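Room 6 Walk-Round: Shared Workroom, Lullinstead Yard
Monthly safety checklist, July, with comments

Results first: 6 items marked for action, everything else passed. What a pleasure this room is to inspect! Plenty of daylight, a proper brick wall at the far end, and people who get on with their work while you poke about with a clipboard. Comments are longer than the form strictly allows, but the form has a very small box.

SECTION A: CEILING, LIGHTS AND WALLS

A1. Light fixtures working
Pass. The long fluorescent gives good, even light over the tables.

A2. Ceiling panels secure
Pass. I do love a corrugated ceiling. Pressed upward with the pole along the window side and got no rattle. One screw cap missing near the door. ACTION: replace cap.

A3. Brick wall, loose mortar
Pass. A little dust on the floor at the foot of it, swept up on the spot.

A4. Shelving fixed to wall
Pass, and much improved since June. Both brackets are now in and the unit doesn't budge. Heavy things still belong in the bottom compartments, please. 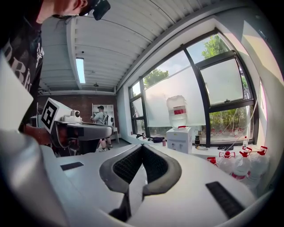 SECTION B: FLOOR, SEATING AND TABLES

B1. Walkways clear
Pass. Bags on backs or on shelves, never on the floor between tables. Keep it up!

B2. Chairs sound
Pass with comment. All were sat on, leaned back in and wiggled. The one with the sticker marked 404 has a loose back bolt. ACTION: tighten, or take out of use until somebody can.

B3. Tabletops level and steady
Pass. The tables from Kosow are holding up wonderfully, with no wobble and no chipped edges.

B4. Power leads
Comment. One extension lead was running under a mat. ACTION: reroute along the wall and tape down. The tape is in the drawer by the door (second roll, the first has lost its stick).

B5. Footwear
Closed shoes all round at the time of the visit. Great to see.

SECTION C: WINDOW AND SILL

C1. Glass and film
Pass. No cracks. The film on the middle panes takes the glare off beautifully and you still get the trees up top.

C2. Opening panes
Pass. The tilting pane opens and stays put. Close it when the last person leaves, even in warm weather. The alarm panel will complain otherwise, showing code 642.

C3. Sill clear
Comment. Cans, bottles and bags do gather along here. ACTION: clear the sill at the end of each session. Drinks cans go in the recycling by the stairs.

SECTION D: DRINKING WATER

D1. Dispenser upright and stable
Pass. Give it a gentle push from each side at the top. It shouldn't rock.

D2. Bottle seated properly
Pass. Spare bottles come from Zendside and should be lifted by two people. I know it's tempting to do it alone, but don't.

D3. Cabinet and taps clean
Comment. Outside spotless, drip tray overdue. ACTION: wash tray weekly and initial the card.

D4. Nothing electrical stored beside the dispenser
Pass. 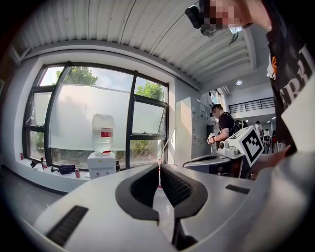 Sections C and D: window with upper pane tilted open, water dispenser, items on sill.

SECTION E: EXITS AND EMERGENCY

E1. Exit door opens fully
Pass. Swings like a dream after the new hinges.

E2. Extinguisher in date, pin in place
Pass. Checked by Chatzigeorgiou Fire in spring, tag attached.

E3. First aid box
Nearly 100 plasters and a single pair of gloves! ACTION: order gloves, medium and large.

E4. Assembly point sign readable
Pass. Freshly painted, and what a cheerful green.

Next walk-round: August, 10 a.m. Please have the chair and the extension lead sorted by then. Copies of this sheet go on the hook inside the door.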